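Chapter 9
Chores and Machines: What Can Be Handed Over?

11 min read
Last updated February 17, 2023

A dishwasher is a machine that does a household chore, and it has done that chore well for decades. It doesn't look for the dishes. Someone scrapes the plates, sorts them by size, stands them in the rack, and shuts the door. The machine then runs hot water over whatever is inside. If a bowl is upside down or a spoon has dropped to the bottom, the cycle runs just the same.

Most of the automation in homes and small workshops has this shape. A person prepares the work, the machine performs one fixed step, and a person finishes up. This chapter looks at the parts on either side of the fixed step: picking things up, deciding what they are, and putting them where they belong. Engineers group these tasks under the name manipulation. They are easy for a nine-year-old and still hard for a machine.

In Chapter 8 we followed a bottling line at the Letbridge plant. Every bottle on that line was the same height, stood upright, and arrived at the same spot at a known time. The arm that packed them needed very little information about the world. It closed its gripper at a set width, lifted, moved, and let go. A bottle that had fallen over was pushed off the belt before it ever reached the arm.

Now consider the same kind of object at the other end of its life. After use, bottles are thrown in with other bottles. They lean and lie across one another. Some are crushed. Labels tear, and clear plastic takes on the color of whatever is behind it. The task "take one bottle out and set it down" sounds like the packing task run backward, but almost nothing the packing arm relied on is still true.

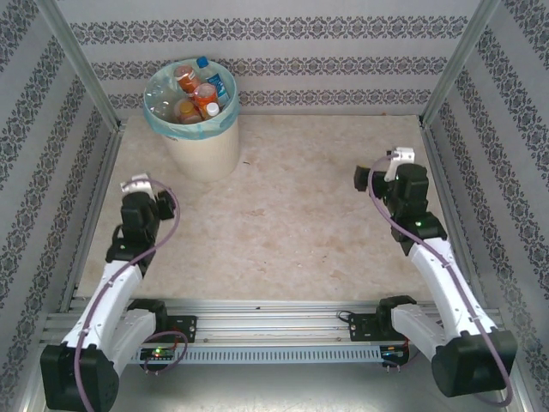 Figure 9.1 Two robot arms at a table with a lined waste bin. The bottles inside rest at different angles.

Three questions have to be answered before an arm can lift anything from a bin like the one in Figure 9.1.

The first is where one object ends and the next begins. An orange-red bottle beside another orange-red bottle may be read by a vision program as a single large shape. Clear plastic against a teal bag gives few edges to work with, and the bright spots on it move when the light or the viewpoint moves.

The second is where to take hold. A cap is firm and has a regular shape, so it is often a good choice, provided the fingers can reach it. The side of a thin bottle may give way when squeezed. The bag is also a problem: fingers that close a little too far to one side will pinch plastic film along with the bottle, and then the whole liner comes up.

The third is what will happen to everything else. Pulling out a bottle at the bottom shifts those on top. A plan made before the pull may be out of date after it, and the machine has to look again.

In a study that we will return to in Section 9.4, Hsiu-ying Hsueh and Yen-ting Tam gave a two-armed system 500 attempts at clearing mixed containers from a bin. They recorded each failure by cause. Dropped objects made up a smaller share than they had expected. The largest group was attempts in which the arm closed on nothing, having misjudged the depth of a clear surface.

Can machines do these chores yet, then? The answer used in this book is "some of them, under stated conditions." A claim that a robot can sort recycling should be read together with the kinds of items it was given, how crowded they were, how long it took, and how often a person stepped in. Two of the systems in this chapter, the Tresar sorter and the Norðdahl kitchen arm, do well by one of these measures and poorly by another. The reader should form the habit of asking for all four.

Section 9.1 begins with grippers, and with the question of how much a hand needs to feel.

Related sections
Chapter 8: Fixed Automation and the Letbridge Line
Section 9.2: Seeing Clear and Shiny Objects
Section 9.4: Counting Failures
Case study: The Grurnetholm Laundry, July Trial
Chapter 10: Working Beside People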